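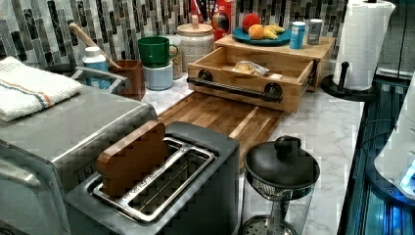
The Breakfast Corner, Reconsidered

Damián Salinas has a theory about toast, and once he gets going it is very hard not to be carried along with it. Toast, he says, is the only cooking most of us do before we are properly awake, so everything it needs ought to be within reach of a person with one eye shut. Bread, board, toaster, plate. If you have to cross the room for any of them, the kitchen is working against you.

He has been fitting out small kitchens from a workshop in Clostdale since a February when the joinery firm he worked for shut its doors, and the breakfast corner has become the thing he is known for. People ring him up wanting a whole new kitchen and end up (quite happily, from what I heard) with two feet of rearranged worktop and a box with a drawer in it.

I do him a disservice by calling it a box. The riser is a lovely thing! It is a low wooden unit that sits on the counter, hard up against the tiles, and it does the job of a bread bin while giving you back the space the bread bin stole. The drawer holds the loaf, still in its clear bag if that's how it came, and the top becomes a shelf. On a white marble counter with grey veins running through it, the pale wood takes the chill off the whole arrangement.

The handle is what people remember, though. It's a length of black pipe fixed to the drawer front on two round black flanges, the sort of fitting you might expect on a workshop door, and it has a good solid look against the light wood. Damián tried small knobs on the early ones and hated them. "You want something you can grab with buttery fingers," he told me, and I have thought about that sentence every morning since.

What goes on top

The top of the riser is where households show themselves, and it's the part I enjoyed most. A teal plate of fruit is a brilliant start. Put a red apple, an orange and a pair of bananas on it and you have more colour in one spot than most kitchens manage in the whole room, and it all gets eaten, so the display keeps changing without anyone having to think about it. Next to it there is room for a small blue canister with a white lid and a little silver tin, and behind the fruit goes the cereal box. I used to decant my cereal into jars because a magazine (possibly this one) told me to. I've stopped. A bright red box peeping out from behind the bananas is a cheerful thing to see at breakfast, and the cooking instructions for the porridge are no longer in the recycling.

Down on the counter beside the riser, a speckled off-white canister with a round wooden lid earns its place by being the right size to open one-handed. Damián is strict about lids. Screw tops belong in the cupboard. Anything you want before nine in the morning should have a lid that lifts straight off.

The board comes first

Most of us, me included, put the chopping board away in a gap beside the cooker and then swear at it twice a day. In a breakfast corner it lives flat on the counter, right in front of the drawer, so the loaf comes out and lands on it. The toaster stands on the near side. Drawer, board, slots: it is a straight run and your hands learn it in a morning.

The one to have, if you are buying, is a proper strip-built board with light and dark browns alternating across it. End-grain is kinder to a bread knife, and the pattern hides the marks wonderfully. Mine came from Mishra, a tiny shop in Bistetton where the boards are stacked on the floor and you have to kneel to choose, and it cost me 70 pounds. I winced. Then I oiled it, and oiled it again the next evening for the pleasure of watching the grain come up, and I haven't winced since.

Two machines, one towel

Do you need a toaster if you have a toaster oven? I went into this feature thinking not, and I've come out the other side with both. The big stainless steel oven is marvellous for cheese on toast, a tray of rolls, leftover pizza and anything that has to lie down. For a plain slice it's a slow old business. A two-slot toaster in dark grey with a steel top takes up very little counter, and it ties in with the brushed metal next door without matching it exactly, which I like.

If you have small children, a wooden slice of toast is a great toy for the same corner. It's a flat brown block cut to the outline of a piece of bread, and it stands up in a toaster slot looking very much the part. Keep it for pretend breakfasts with the plug out, and check the slots before you make a real one.

Hang a tea towel within reach too. White with thin orange and blue stripes is my current favourite. Folded over the back of the oven it looks very smart, but move it to a hook before you switch on.

A word on tiles

All this happens against the backsplash, so it helps if the backsplash can take a bit of company. Narrow upright mosaic in black, grey, silver and white is a clever choice behind a busy corner. It picks up the steel and the veins in the marble, and crumbs of colour from the fruit and the tins stand out beautifully in front of it. Damián's own kitchen has plain cream squares and he is openly envious of anyone with mosaic. He would also like it known that it needs wiping down with a soft brush, in the direction of the grout.

Making your own

The riser is well within reach of a keen beginner. Measure the loaf you really buy, lying down in its bag, and add a bit of height for your knuckles. Valar sells a drawer kit with the runners included (ask for number 602), and ordinary pipe and flanges from a plumbing counter will do for the handle once they've had a coat of black paint. Leave the paint to harden overnight before you screw anything to the drawer front.

Damián is running a one-day riser class at the Clostdale workshop on 15th September, with 10 places and a toast lunch. Bring your own loaf to measure.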